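Section 5: Hanging the small load

February 26, 2013, by the Stosness home page
18 comments

OK, the rack is standing and you haven't pinched a finger yet, so let's get some laundry on it! I do knits first (they wrinkle the fastest sitting in a heap), then anything striped.

1. Put the basket right up against the rack, in front. I keep my hangers in with the clothes so I'm not running back to the closet every two minutes.

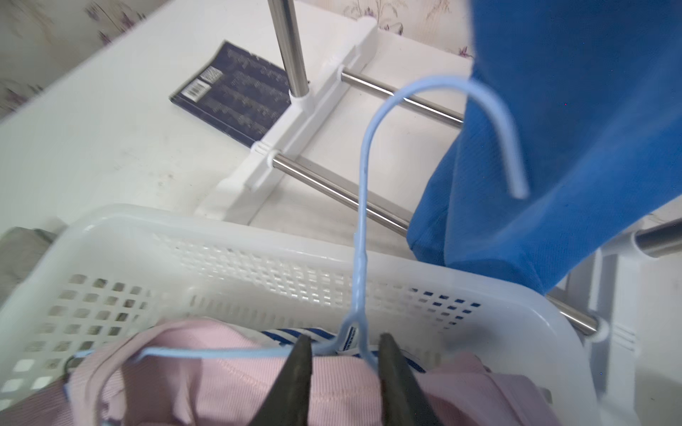

2. Slide the hanger in from the hem, never down through the neck. I stretched out a perfectly good ribbed top that way last April and I'm still mad about it.

3. Hook it over the top bar and scoot it along to leave room for the next one.

4. Clip the straps. Tank tops love to slide off skinny hangers, so I use a clothespin wherever a strap looks iffy.

Note: any color of clothespin is fine, mine are a total mix.

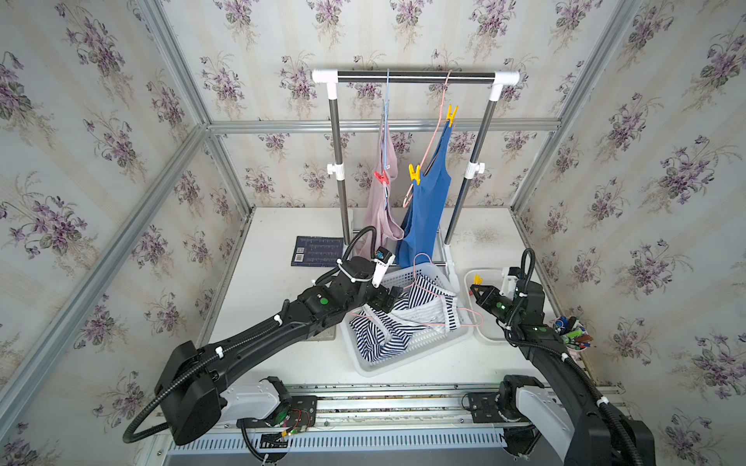

Leung says to do both straps every time, even on the light stuff, or you'll be picking tops up off the floor by morning. Fair enough! I get lazy with the thin ones.

5. Squeeze the clip all the way open before you push it on. If you only go halfway it drags on the fabric and can leave a little dent in the strap.
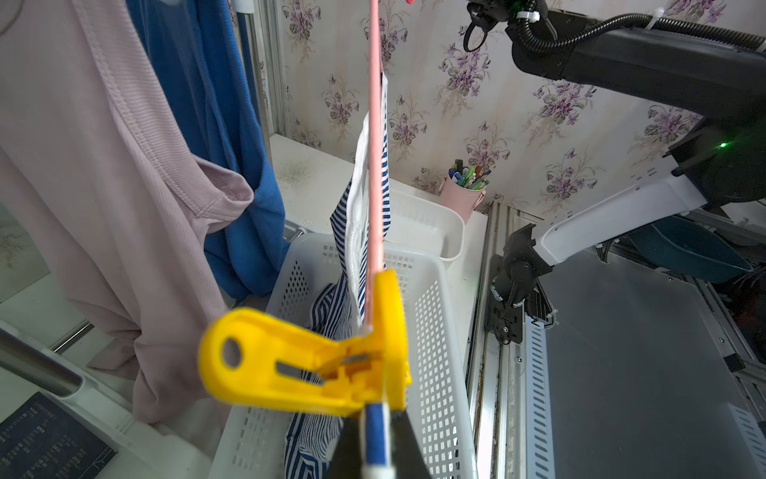

6. Give each piece a gentle tug at the hem and smooth out the seams with your hand.

CAUTION: Don't load up one end of the bar. Heavy things go near the poles, light things in the middle.

Shared 252 times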